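Categoria: Material de apoio > Automação e trabalho

Apontamentos da aula 8: As máquinas já sabem fazer as tarefas da casa e da oficina?

Docente: Bořivoj Zeman

Peço desculpa, como sempre, por algum erro no meu português. Os termos técnicos mais importantes ficam também em inglês, para facilitar a pesquisa bibliográfica.

1. O problema

Na aula anterior falámos do robô industrial clássico, que repete o mesmo movimento numa célula fechada. Para este robô, a peça está sempre no mesmo lugar. Numa casa, ou numa pequena oficina de reparação, esta condição quase nunca se verifica. A pergunta de hoje é, portanto, mais modesta do que a pergunta dos jornais: que tarefas concretas pode uma máquina executar sem ajuda, e quanto tempo precisa para isso?

Vamos usar como caso de estudo o desembalar de encomendas. Para uma pessoa é um trabalho aborrecido, mas fácil. Para um manipulador com dois braços (bimanual manipulation) contém várias dificuldades ao mesmo tempo:

- abrir as abas de uma caixa de cartão, que dobram e voltam para trás;
- segurar a caixa com um braço enquanto o outro puxa o conteúdo;
- distinguir o produto do material de proteção;
- decidir o que se guarda e o que vai para o papel velho.

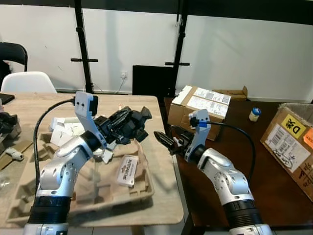 Fig. 1. Posto de desembalagem com dois braços: tabuleiro de polpa moldada, papel amarrotado e, atrás, caixas de cartão.

O papel amarrotado merece atenção especial. É um objeto deformável (deformable object): não tem uma forma fixa que se possa guardar num modelo, e cada pedaço é diferente. Uma garra de dedos rígidos pode apanhá-lo, mas o sistema de visão tem de escolher o ponto de contacto de novo em cada tentativa. O cartãozinho no meio do tabuleiro coloca o problema contrário. É fino e plano, e os dedos não têm por onde entrar. Uma pessoa levanta-o com a unha ou arrasta-o até à borda.

2. Resultados do exercício Sokol

No exercício Sokol, o grupo de Gerardo Lagman comparou dois programas de controlo, Stukow e Istine. O Stukow segue uma sequência escrita à mão; o Istine aprende com demonstrações de um operador humano. O conjunto de treino do Istine tinha 3000 demonstrações, e 675 delas tratavam apenas de retirar papel de proteção.

O Stukow foi mais rápido quando o tabuleiro estava na posição prevista, e parou quando o tabuleiro estava rodado. O Istine aceitou a rotação, mas hesitou muito com objetos planos e por vezes fechou os dedos no vazio. Nenhum dos dois soube separar o lixo do que era para guardar, quando os dois eram brancos.

3. Discussão

A minha opinião é que, na oficina, a máquina já pode ser útil em partes do trabalho, se alguém preparar a mesa. Em casa ainda não, porque preparar a mesa é já metade da tarefa. Alguns colegas discordam de mim, e gostaria de ouvir também os vossos argumentos.

Para a próxima aula: escolham uma tarefa doméstica, dividam-na em passos e marquem aqueles em que o objeto muda de forma. Máximo de uma página. Leiam também o capítulo sobre preensão no caderno Grustine, sem os anexos.

Última atualização: janeiro

Este site utiliza cookies para melhorar a sua experiência de navegação. Ao continuar, aceita a nossa política de cookies.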